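Minutes, packing table meeting, January 26, 2021

Present: Haruto Ebihara, Noboru Ueda, me (taking notes, so blame me for the spelling).

We started late - I was still hunting for last time's notes. Approved without changes once I found them.

1. Stock. Haruto went through the Covska order. It's 1,000 pieces in all, and 300 of those have to be boxed by the end of January. He thinks we can do it if the Doltora cartons show up on time. I'm a little less sure, but I said I'd call them.

2. Boxes. We all like the cartons with the cardboard dividers! Things stay put and you can see right away which compartment still needs filling. Noboru wants to try up to nine items per carton, I'd stop at five. We'll pack a few each way and compare.

3. The table. Long talk about this one. The laptop sits in the middle and the small gold packs end up at the back left, which Noboru finds handy and Haruto finds a long reach. Agreed to leave the carton on the left for now. The chipped front edge came up again - Haruto will ask Oda what a new top costs.

4. Labels. Stamier sent two samples and I liked the plain one. No decision, we'll look again next time.

To do: me, call Doltora. Haruto, the table top. Noboru, the test cartons. 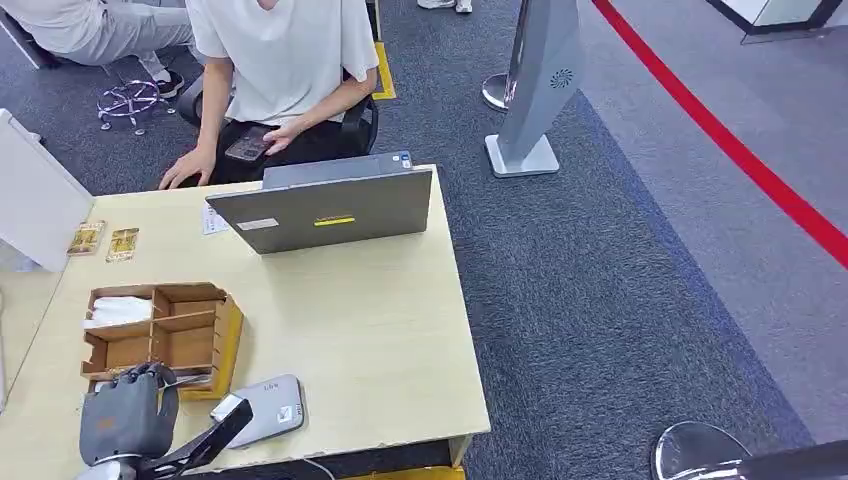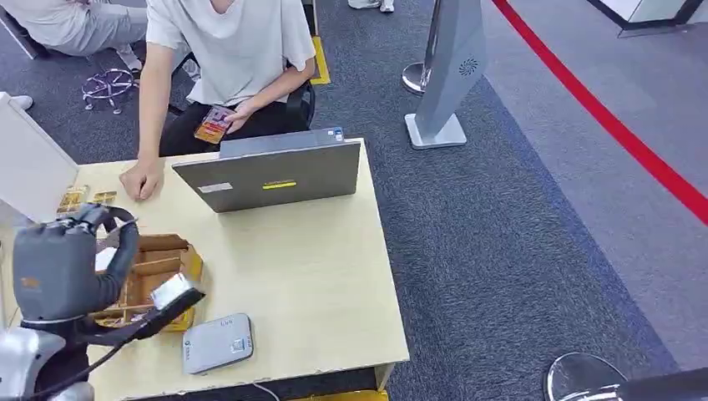

The packing table, with the laptop in the middle and the two gold packs at the back left in the second picture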